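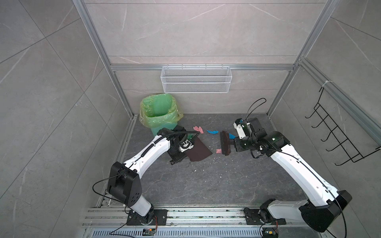
Wire basket and hook rack on the tiled walls at Bonsu.

Oct 18, 2019

The Bonsu dealership in Claslow opened its new service centre to customers this week, and I went along for the afternoon tour. I own a Rurard wagon with the older infotainment unit, so I mostly wanted to hear what they had to say about cabin electronics.

Cristóbal Vergara, the service manager, took us through in groups of 10. The workshop comes first. Cars are booked in at the front counter, get a colour-coded tag on the mirror and go straight to a bay. He said a standard service takes roughly 40 minutes if no parts are needed. Tyres are done in a separate shed behind the main building.

The audio and trim room was the part I had come for. They fit the Puvley sound system here, either as a replacement for the factory speakers or with an added subwoofer under the cargo floor. A demo car was parked outside with the full set installed. With the engine off it sounded clear at low volume, and the bass did not rattle the door cards. I would have liked to hear it at highway speed, but there were no drives on offer.

Fitting takes 3 hours and the deposit is $200. Older Rurard models need a different wiring harness, which has to be ordered in. Mine is one of those. The parts desk took my details and will ring when they have a price.

Tea and sandwiches were put on in the showroom afterwards. Parking was tight, and a few of us ended up on the grass verge across the road. The centre takes service bookings by phone or at the counter. Online booking is due to start later in October.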